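Sun 21 April

Maltwood room, floor and power. In on my own, quiet enough to get the furniture shifted.

Moved the two Kustari benches back to the window wall. They went out in February for the shelving job and never went home. The long one is 1,890 mm and only fits if the bin comes out first. Bin is now beside the door.

Vacuumed the carpet twice. The blue-grey speckle hides solder bits and cut cable ends very well, so go over it by hand with a torch before kneeling on it. Got up to 25 screws out of the strip along the skirting, mostly M3. They're in the Clutora tray, unsorted.

Floor outlets: tested the ones on the bench side, all fine. One lid was stiff - cleaned the hinge, no oil. Please don't run leads across the walkway from these. If a cable has to cross, use the rubber cover from the Hegedűs cupboard. 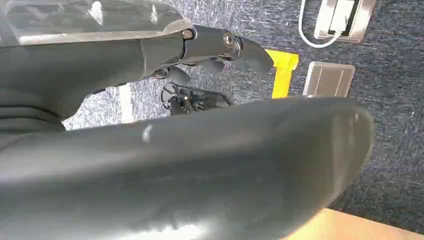 Yellow tape stays down until the bench positions are settled. Offcuts of it are on the hook if a piece lifts. When it does come up, pull it slowly and low, or the glue stays in the pile.

Still to do:
- 20 A breaker label is wrong on the board, should say floor circuit
- order carpet tiles, same colour, one box
- find the other castor for the short bench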